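Hotel group tries out bathroom robots, but the small items still need a person

A three-month trial of housekeeping robots at the Arkel hotel in Kostden has been extended to the summer, after managers said the machines could do part of the bathroom round but were not ready to work alone.

The trial began in February and covers 20 rooms on two floors. The robots, supplied by Statlow, wipe down counters and basins, take away used cups and set out fresh amenities. A member of the housekeeping team checks each room afterwards.

Head housekeeper Gisela Wegener said the basin itself had given little trouble. "It's a smooth shape and it doesn't move. Everything round it moves. A guest puts the soap on the other side, and the machine has to work out what is staying and what is going."

Wiping a counter and basin takes the robot 40 minutes if it has to clear and reset the amenities as well. Ms Wegener's staff do the same job in 3. Statlow's project engineer, Virgil Bogdan, said most of the time went on picking up thin, light packets, which slip or fold when gripped.

"A tumbler is easy, within reason," he said. "A toothbrush in a plastic wrapper is harder, and a soft pouch is harder again. You can't see well where the plastic ends."

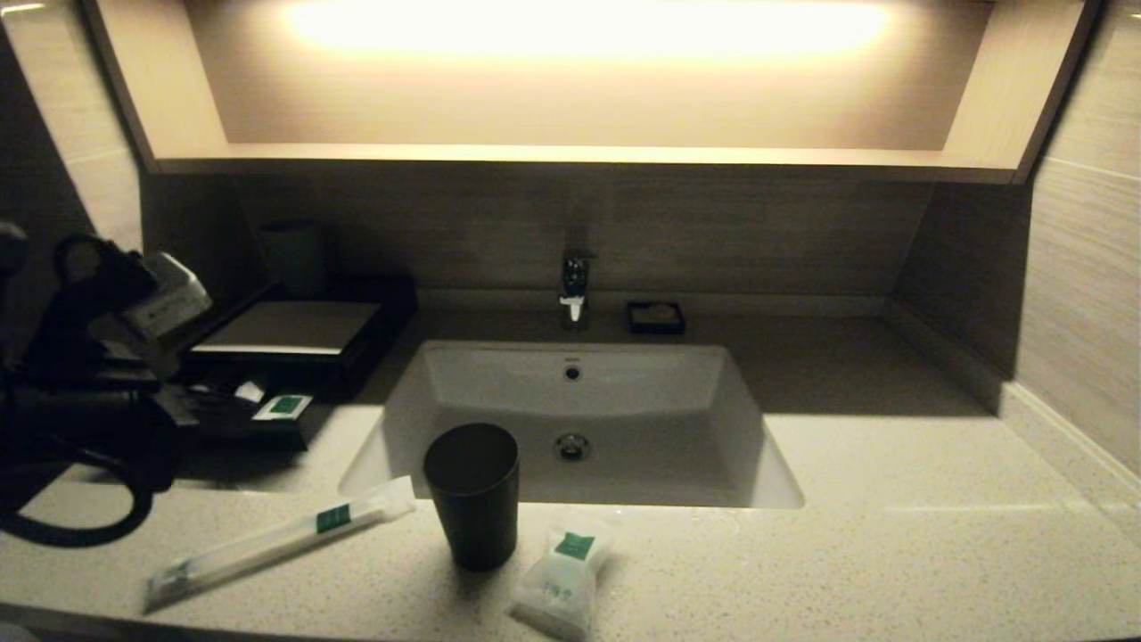
Cables are another problem. The robots are currently told to keep clear of hair dryers and their cords, so that side of the counter is left to staff. Mr Bogdan said a software update due before the summer should let the machines wipe closer to a cord, though they will still not lift one.

The hotel said no jobs had been lost during the trial. Dörte Fuchs, who speaks for staff on both floors, said her colleagues wanted that put in writing before any more rooms were added — and wanted the checking time counted as part of their shift.

A decision on buying the machines will follow once the extended trial is over.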